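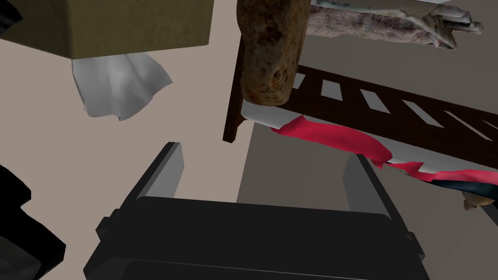

4.2 Does attendance predict helping?

The claim that regular worshippers are kinder to strangers rests mostly on what worshippers say about themselves. The Tevdale survey is the usual source. It asked 3,837 adults how often they attended services and how often, over the past year, they had given money to a stranger, let someone go ahead of them in line, or returned extra change to a cashier. Weekly attenders scored higher on all three. The gap was modest but steady, and it has been cited many times since as proof that religious practice makes people behave better.

We doubt that it shows this. The answers were collected by interviewers who, in most districts, had already spent several minutes asking about faith. A person who has just described herself as a committed churchgoer is not in a neutral position when the next question is whether she keeps money that isn't hers. The survey team treated question order as a minor issue and did not vary it. There is no way to repair this after the fact, and we do not try.

The Gbeho follow-up was meant to answer this complaint. Field staff visited 23 congregations and set up small tests of behavior outside the building after services: a dropped glove, a request for directions, a donation tin with no one watching it closely. Of the 116 people who met the dropped glove, a clear majority picked it up and called after the owner. The authors read this as support for the survey. We read the same result and see no comparison group. People leaving a service are on foot, in company, in no great hurry, and surrounded by neighbors who know their names. We would expect the same people to be polite leaving a school play. Until someone drops gloves outside a school play, the finding says little about religion.

A later attempt to supply the missing comparison used shoppers at a market near one of the congregations. Helping was lower there. But the market was crowded, many of the shoppers were carrying bags in both hands, and the glove was dropped by a different member of staff. Any one of these could produce the difference. The report mentions the bags in a footnote and the change of staff not at all; we learned of it from the coding sheets.

The Prendomness scale is sometimes offered as a way out. It scores visible commitment (jewelry, clothing, stickers, signs in the yard) separately from private practice, and the idea is that if only the private score predicts helping, then display is noise. In our own reanalysis the two scores were so closely related that the model could not tell them apart. Dropping either one left the other looking important. Earlier authors dropped the display score, kept the private one, and reported that sincere belief was what mattered. They could as easily have reported the reverse.

We also looked at the opposite claim, which is popular outside the journals: that people who advertise their faith behave worse than everyone else. The evidence is thinner still. It consists largely of complaints gathered by Fimetti, a local opinion firm, in which residents were asked to recall a recent case of rudeness and describe the person responsible. Only 14 complaints mentioned a religious symbol of any kind. Memory is a poor instrument for this. A rude man with a cross around his neck makes a better story than a rude man without one, and the story is more likely to be told. The firm did not ask about polite strangers at all, so we do not know how many of those wore a cross.

Some of our colleagues have suggested that the two literatures cancel out and that the true effect is zero. We would not go that far. Two weak bodies of work pointing in opposite directions do not add up to a strong one pointing at nothing. A small effect in either direction would fit the data we have — so would a large one that appears in some settings and disappears in others.

4.3 Limits of the reanalysis

Our own numbers should be read with the same suspicion. We had access to the Tevdale answers only in grouped form, and attendance had been collapsed into three bands before we received the file. The middle band runs from twice a year to twice a month, a range wide enough to hold very different people.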